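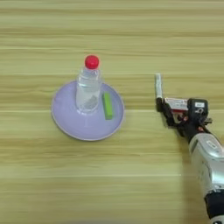
The Wrong Ankle

Remedios Tagle loses an argument with a kerb in Dularstead

I had been told to walk more. The practice nurse said so in the voice you'd use on a spaniel, and I went home and bought shoes. They cost 84 pounds and had a special sole, the purpose of which was to stop me falling over.

On 14th August I fell over. I was on my way to have my blood pressure checked, walking briskly down the hill past the Trosdale bus stop and feeling rather pleased with myself, and then I was looking at a drain. A bus had just pulled in. The driver asked if I was getting on.

My neighbour Aileen Maglaya drove me to the minor injuries unit at Basdale, where the wait was given as 70 minutes and the only magazine was about caravans. I read all of it. I now have views on awnings.

The doctor was young and very kind. He examined my left ankle from every side and declared it perfectly sound, and I had to tell him it was the right one. The right one had by then gone the colour of a good aubergine. A sprain, he said. Ice, a cushion, no hills. He also took my blood pressure, which was high, and asked whether I'd had a stressful day.

So I have been on the sofa for nearly 39 hours as I write, with a bag of sweetcorn on my foot and Aileen ringing at intervals to ask if I've moved. The nurse has rung too. She would like me back in October and wondered how the walking was going.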